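Curcombe River Guide Service – Support Desk
Ticket 2349
Subject: Guide permits missing from November float bookings
Opened by: Marites Macaraeg
Assigned to: Anneliese Hamann
Status: Resolved

Reported issue
Clients booking the late season float on the Gulska received a confirmation with no guide permit number. The booking page accepted payment as usual. The office has identified 18 affected reservations.

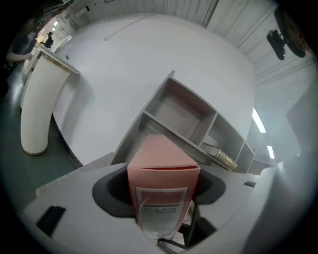

Permit numbers are entered by hand at the start of each season and copied to the booking system overnight. The copy failed after the Nultlow access site was renamed. Until the repair was complete, staff were instructed to work from the paper permits. These are kept in a pink file box with a white label reading "FILE BOX", and are to be returned to it after each use.

Action taken
9:15 a.m. – Site name corrected in the permit table. Copy restarted by A. Hamann.
10:40 a.m. – Copy completed. Three reservations still showed a blank permit field. All three had been made under the former site name.
11:30 a.m. – Remaining reservations corrected by hand and checked by Cremilda Barbosa. 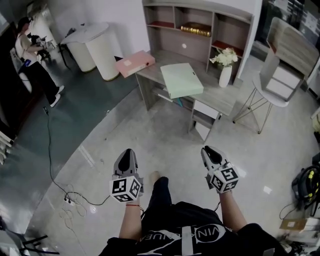 Desk with hutch bookshelf and open cubbies.

Follow-up
Revised confirmations have been sent to all affected clients. Guides should carry a printed permit on the drift boat until further notice – the river warden may ask for it at the takeout. Questions about refunds should be directed to Erlinda Estrella.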